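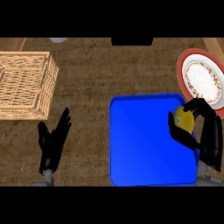 Attachment 1 — sim head view, right hand holding the lemon over the blue tray, left hand open.

Ticket 317: Grasp reported as lost while object is still held
Project: Gruklow (student team, bimanual sim task)
Opened by: Chaltu Negussie
Assigned to: Wondimu Belay
Status: Resolved

Report
Episode logger writes grasp_right = 0 with the lemon between the fingers. Seen in 12 episodes of last night's batch. Plate and basket layouts both affected. Left hand flag reads correctly.

Thursday, 10:40, Wondimu
Replayed episode 196. Contact forces on the right thumb are present in the raw log. The flag drops at step 533 and stays at 0. Physics looks fine, so I am checking the logger.

11:25, Wondimu
Flag needs thumb contact plus two fingers. Right hand config lists the ring finger link twice and omits the middle finger. Left config is correct.

13:05, Bontu Feyisa
The duplicate came in with my April merge. Fixed on branch antal. Please rerun with the same seeds — do not regenerate the layouts.

15:50, Chaltu
Reran all 12. Flag now matches contact in each. Old labels for the batch are still wrong and need to be rewritten before training.

16:10, Wondimu
Relabel script queued. Config check for duplicate links moved to its own ticket, assigned to Bontu. Closing.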